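Trying to eat breakfast like a grown-up

Posted in: Home Life, Food & Muddling Through

So I have given up eating breakfast standing at the sink. I'd been doing it for years – toast in one hand, phone in the other, crumbs down my front – and I only noticed how daft it was when I caught myself brushing butter off the kettle one Friday and thought, right, enough of that.

The plan was simple. Sit down, plate, proper cup, no phone. I lasted 3 days before I was back at the sink with a crumpet, but I've had another go since August and this time it has mostly stuck!

The big change has been porridge. I know, I know. I grew up hating the stuff (school porridge, grey, you could have hung wallpaper with it) but it turns out lovely if you toast the oats in a dry pan first. Just a couple of minutes, until the kitchen smells like biscuits, then in with some 300 ml of milk and a pinch of salt. Stir it now and then and don't wander off. I wandered off last week to look for my other slipper and spent the evening chiselling at the pan.

On top I have whatever's about. Stewed plums while they lasted, then grated apple, and lately a spoonful of the marmalade I made in January that never set. It's basically orange syrup but it's glorious on porridge, so I'm calling that a success and not telling my mum.

I also tried getting up 2 alarms earlier so I wouldn't be rushing. That was a disaster. I'm not a morning person and no amount of oats will fix it. What did help was putting the bowl and spoon out the night before, because once they're there I feel a bit silly ignoring them. Same with the radio, which I leave tuned to something gentle with not too much news in it.

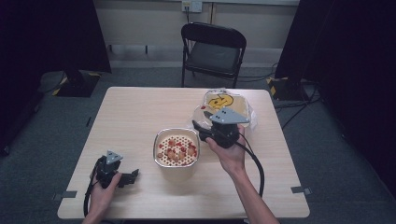 Kanchan Dubey reckons I've got it all wrong and that porridge ought to be made with water, with the cold milk poured round the edge afterwards like a moat. I tried it on Sunday and I have to admit the moat is very good. You get a hot bit and a cold bit in every spoonful. I'm still using milk in the pan as well though, so it's a very rich sort of moat arrangement and I don't care.

Next I want to have a go at soda bread, as I've got half a carton of buttermilk that needs using up. If you've got a recipe that doesn't come out like a doorstop, please stick it in the comments!

3 comments | 2 shares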